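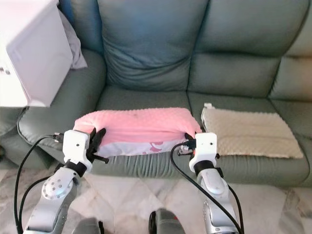 Carolina Barros starts talking before I have my coat off. She has been teaching a two-armed robot to tidy a living room since early fall, and she wants me to know that pillows are wonderful.

"People think a pillow is the easy one," she says. "It's soft, it won't break, who cares? But grab a corner and the whole shape changes on you! The front folds, the back slides, and your second hand is now in the wrong place."

Barros runs data collection at Flondwood, where the project is called Unau (after the two-toed sloth, and yes, the speed is part of the joke). A person steers both arms through a chore, start to finish, and the recording becomes one example for the learning system. The target for soft furnishings is 3,362 examples. When I visit they have 2,383.

Sofia Patrício does much of the steering. She used to repair sewing machines, and she talks about fleece the way some people talk about wine. "The bumpy kind is my favorite. You can get a finger under the edge and it gives a little. Leather is slippery underneath it, so the pillow wants to travel -- you learn to take both front corners and go slowly."

Do the folded blankets behave the same way? She laughs. "No! A blanket that's been folded nicely has layers. You pick up one when you wanted four. I must have opened up hundreds of them by accident."

Those accidents are kept, which surprised me. Barros says the first 1,000 recordings were too clean. "Every grasp was perfect, so the model had never seen anyone fix a bad one. It would miss a corner and just carry on, very confident, holding nothing. Now if Sofia slips, she recovers and we save the whole thing."

They also move things between recordings: the pillow goes left, or gets turned over so the printed side is up, or the blanket comes closer. Patrício keeps a paper list of the arrangements taped inside a notebook.

I ask what comes next. "Fitted sheets," Patrício says at once, and Barros puts her head in her hands. They plan to try the first one in December.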